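Dostance Boards > Home & Household > Tidying, Storage, Despair

One basket for everything or sort as you go?

concrete_underfoot
Posts: 674
Tue 8 June

Settle something for me. We rent a ground floor place in Ustomdale, one big room with a concrete floor and very little built in. No closets. Things come in the door, get set down along the back wall, and the back wall has become a sort of geological record. Cartons, drinks, bags of things, bags of bags.

My plan is one plastic basket. Once a day I go around the room and everything that's out of place goes in. Empty bottles, snack wrappers, cups, small boxes, all of it. Then I sit down with the basket and deal with it in one go.

The other person who lives here says this is just moving the mess into a smaller mess with handles, and that I should sort as I pick up: recycling in one bag, trash in another, keepers in a third. I say nobody has ever walked around a room holding 3 bags and stayed cheerful.

Who's right? I should mention I've already bought the basket.

ladle_and_loft
Posts: 2,210

The other person. Sorry. You will fill the basket on Monday and by the weekend it will be furniture.

I had a "deal with it later" basket. When we moved it came with us. It's on its second apartment now and I'm fairly sure the rent should go up.

half_a_shelf
Posts: 88

Basket. Walking around is one job and deciding is another job, and if I have to do both at the same time I end up standing in the hall reading the back of a box.

The trick is size. Get a small one. If it holds a week of stuff it will hold a week of stuff.

mopandcircumstance
Posts: 1,045

Depends what's in it. Are we talking about clean dry things or half a cup of old soda? Because "everything goes in" is how I got a drawer full of manuals that smell like orange.

concrete_underfoot

Mostly dry. It's a mesh basket so anything wet goes straight through onto the floor, and the floor has seen worse. I do tip bottles out in the sink first. Usually. The big ones keep a bit of water on the inside for what feels like a full season no matter how long I leave them upside down.

ladle_and_loft

So your basket leaks by design and your floor is the tray. Wonderful. Carry on.

tidewrack
Posts: 401

Bottles shouldn't go in the basket at all. They're all air. Two big ones and it's full and you feel like you've done something. Squash them, cap on, straight to the recycling. The Innes Street drop-off takes them with labels on now, or did in August when I was last down that way.

half_a_shelf

Cap on or cap off is a whole other thread and I believe it got locked.

tidewrack

It got locked because people were wrong in it.

mopandcircumstance

Cap off, squash, cap on. Otherwise you're squashing a balloon. I can't believe I'm typing this on my lunch break.

kettlewise
Posts: 57

Can I go back to the wall? I don't think the basket is your problem, I think the wall is. You've got nowhere to put things once they come out of the basket, so they'll go back to the wall. We had the same setup and bought a Brodska, the low open one with the deep shelves. It's ugly as a bus stop. But the cartons went on it and the drinks went under it and I could see my baseboards again, which were a disappointment, but still.

concrete_underfoot

I looked at the Brodska. It's 100 for the wide one and I'd have to carry it home, and the wall is where the water lives. We have the dispenser with the big jug on top and a spare jug next in line, and neither of those is going on a shelf unless one of you comes and lifts it.

kettlewise

Jugs stay on the floor, everyone's jugs stay on the floor. Put the shelf along the back and leave the water where it is. You need to reach the taps anyway.

ladle_and_loft

And leave some room behind it for the cable. Ask me how long I spent pulling ours out from under a full jug. Go on, ask.

half_a_shelf

How long?

ladle_and_loft

I drained it with a mug. One mug at a time. I've never been so hydrated or so angry.

tidewrack

Are you still doing the basket, OP? It's been nine days and the thread has turned into plumbing.

concrete_underfoot

Still doing it, and I have to report mixed results, mostly in my favor.

It does work for small stuff. Cups, snack packets, little boxes that somebody kept in case we ever need to box something little. I can do the room before the kettle boils. The deciding part takes longer than I promised, and yes, on two evenings it didn't take any time because it didn't happen.

Where I've given ground is the large bottles. tidewrack, enjoy this. A small water bottle lies down in the basket like a reasonable object. A big soda bottle takes the place over. So the big ones now get their own trip, along with a separate campaign against bottles on the bedding, where they leave little damp circles and everyone looks at the ceiling when I ask.
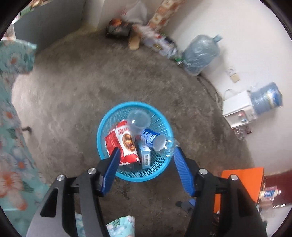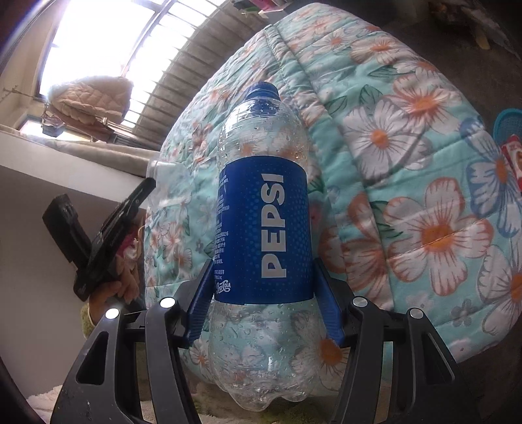 The new rule is that drinks live on the floor side of the room and the quilt is for people. It was agreed to so fast that I don't expect it to last.

As for the wall, I've done one end of it. I flattened two cartons and found a third carton inside one of them, with nothing in it, folded very neatly. I remember doing that. I remember being proud of it.

tidewrack

I'll take the win on the bottles. Are you squashing them?

concrete_underfoot

Some. It's loud, and the other person works nights.

mopandcircumstance

Fill them from the tap, use them for plants, squash them on a weekend. Or twist instead of stomping, it's a lot quieter and you feel like you're wringing the neck of something.

half_a_shelf

So does the basket get emptied every night now, or are we at furniture?

concrete_underfoot

Most nights. There's a box that has gone around three times because neither of us will say what it's for.

ladle_and_loft

Put it on the wall with the others.

kettlewise

Do NOT put it on the wall. Measure for the shelf. Wide one, back wall, and check the floor is level first, ours needed a folded bit of cardboard under one foot.

concrete_underfoot

Well, I have the cardboard.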